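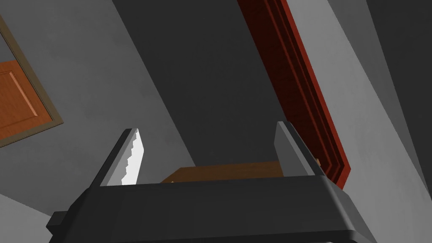 Our reviewer at the interim check asked why a report on one gripper should spend half its pages on a pair of pads, and whether the fault we were chasing might be in the controller instead. The same reviewer noted that a cell which works in the simulator and slips on the bench usually has a mounting problem. Both remarks changed the order of the work, and the sections below follow the new order.

2. Starting condition

The cell is called Plondix. It consists of one arm, one parallel gripper and a bench plate, with a simulated copy that we use for trying poses before the real arm moves. When we took it over, the gripper dropped flat wooden parts on the way from the pick point to the tray. Round parts were held without trouble. The previous group's log gave no cause and recommended a higher grip force, which they had already raised twice.

In the simulated copy the left finger carries a light pad with stepped ridges and the right finger has a smooth face. We had taken this for a modeling shortcut. On checking the bench gripper we found the same arrangement. One ridged pad had been fitted by an earlier group and the second had never been ordered.

3. Inspection

The gripper was taken off the wrist flange and cleaned. The four flange screws were marked with paint pen before removal so that we could see later whether any of them had turned. Two of the marks from the last service no longer lined up. The locating pin was worn on one side, and with the screws loose the palm could be rocked by hand.

The fingers were then checked against a square. The left finger was true. The right finger leaned outward at the tip when closed on a gauge block, so that a flat part touched it only near the base. A part held this way can pivot, and a higher force makes it pivot sooner. This agreed with the drops we had recorded.

4. Repair

The work was done in this order:

Replace the locating pin and clean the bore.
Refit the right finger with a new shim from Graditz.
Fit a ridged pad to the right finger, matched to the left.
Torque the flange screws in a cross pattern and mark them again.
Return the grip force to the original setting.
Run the zero routine with the fingers open, then closed.

The pad was the slow item. Enderitz supplied the strip, but the hole spacing did not match our finger and we had to drill a new set. The first strip cracked at the end hole. For the second we clamped the strip between two scrap boards and drilled at low speed — this held.

The simulated gripper was changed last. We kept the old version under a separate name so that earlier runs can be repeated with the single ridged pad.

5. Test

The acceptance run was 2,000 cycles with flat parts, started on Thu 28 May. It used the Orozco tray, with the part turned end for end at each pick. We recorded 4 drops. All of them came from the same corner of the tray, where the part sits against a raised lip and the palm cannot come down square. Moving the approach point inward removed the contact in simulation. The change has not yet been run on the bench.

6. Care schedule

Check the paint marks before each session. Brush the ridges after any run with unfinished wood, as dust packs into the steps and the pad then behaves like a smooth one. Check both fingers against the square every 2,000 cycles and write the reading in the log even if nothing has moved. The zero routine must be repeated after any work on the flange.

7. Open items

The spare pad strip is undrilled. The drilling jig is a sketch only and should be made before the next pad is needed. The corner approach is to be tested on the bench in July, together with a new cable clamp at the wrist.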